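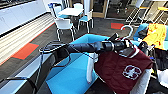
Section 4. Teaching the Shirt and Hanger Task by Remote Control

This section explains how to record demonstrations for the task "put a shirt on a hanger" with the Vidlow arm and the Bidis hand controller. Please finish Section 3 (calibration of the controller) before you start. If you only want to play back a task which is already taught, go to Section 6.

4.1 What you need

A table with a plain top in one color. Blue is good, and most of our recordings were made on blue. A white table makes problems with white cloth.
Clothes of different colors and sizes, minimum ten pieces. Shirts with a print on the chest are welcome.
Plastic hangers of the usual household kind. Wire hangers bend in the gripper and should not be used.
One operator and, for the first day, one helper who stands near the stop button.

Keep the clothes in a heap at the right side of the table. Do not fold them. The robot must learn from clothes as people leave them, and a nice folded stack teaches it very little.

4.2 Preparing the arm

1. Switch on the arm and wait until the lamp on the base is steady green.
2. Check that the sleeve on the forearm is pulled fully up to the wrist. A loose sleeve can catch on the hanger hook.
3. Open and close the gripper two times with the trigger. The movement must be smooth in both directions.
4. Set the grip force to 2 on the Brarkulel panel. This value is right for cotton and sports fabric. For thick sweaters see the note at the end of 4.4.
5. Move the arm slowly over the whole table, from the left edge to the heap. If the arm stops before it reaches the heap, move the clothes nearer and not the base. After moving the base you have to calibrate again.

CAUTION: Do not put your hands on the table while the controller is active. The arm follows the controller also when you put it down on a chair or give it to another person. Press Pause first.

4.3 Recording one demonstration

1. Press Record. You hear one short tone.
2. Bring the gripper to the heap and take one shirt by the collar or by the shoulder. Lift it straight up until it is free from the other clothes.
3. Carry the shirt to the open part of the table and lay it down with the collar toward the far side. A little overhang at the table edge is allowed.
4. Take the hanger and lead one end into the neck of the shirt. Turn your wrist slowly, so that the end goes under the shoulder seam. Then do the same with the other end.
5. Grip the upper part of the shirt together with the hanger inside and lift. The hook should stand free above the collar. If the hook is inside the fabric, the demonstration is not usable.
6. Hold the shirt still in the air for two seconds. The software uses this moment to find the end of the task.
7. Hang the shirt on the rail, open the gripper and press Record again. You hear two tones.
8. Answer the question on the panel with Good or Discard.

Move with normal, calm speed. Many new operators move very slowly at first, and later the robot becomes slow in the same way. On the other side, quick pulls make the fabric swing and the next grip point is difficult to see.

If you make a small mistake, for example the collar slips and you must take it again, continue the recording. Such corrections are valuable for the robot. Discard the recording only if the shirt falls on the floor, if a person touched the clothes, or if the arm stopped by itself.

4.4 Grip points

Collar and shoulder seam are the best places, as the fabric is doubled there and does not stretch. Avoid to grip on a large printed emblem. The print is slippery and after many grips it can be damaged. Sleeves may be used for pulling a shirt out of the heap, but not for lifting it onto the rail.

Change the grip point between the recordings. When all demonstrations show the left shoulder, the robot will search for the left shoulder also when it is covered.

Note: For thick sweaters set the grip force one step higher and make a separate task with its own name. Do not mix them with the shirts.

4.5 How many recordings

The software accepts training from 100 good demonstrations. Our reference task, which is delivered with the arm under the name Hirano, has 387. With fewer than 100 the button Train stays gray.

After each twenty recordings, put all clothes back in the heap and mix them by hand (arm on Pause!). Take also a break for the operator. A tired hand shakes, and the shaking is recorded too.

4.6 Problems

The gripper takes two pieces at the same time.
Go lower with less opening, and close more slowly. If it happens again, spread the heap a little.

The hanger turns in the gripper.
The finger pads are dirty from fabric dust. Wipe them with a slightly damp cloth and let them dry before you continue.

The arm is late after the controller.
Close other programs on the computer and check the network cable. Wireless connection is possible but we do not recommend it for recording.

Panel shows message 88.
The wrist is near to its turning limit. Turn the controller back until the message goes away, then approach the hanger from the other side.

The end of the task is not found.
The shirt was not held still long enough in step 6. The recording can be repaired by hand in the editor, see Section 5.2.

Section 4 revised 5th November by Masanobu Fukuda. The table of grip forces was moved to Appendix B.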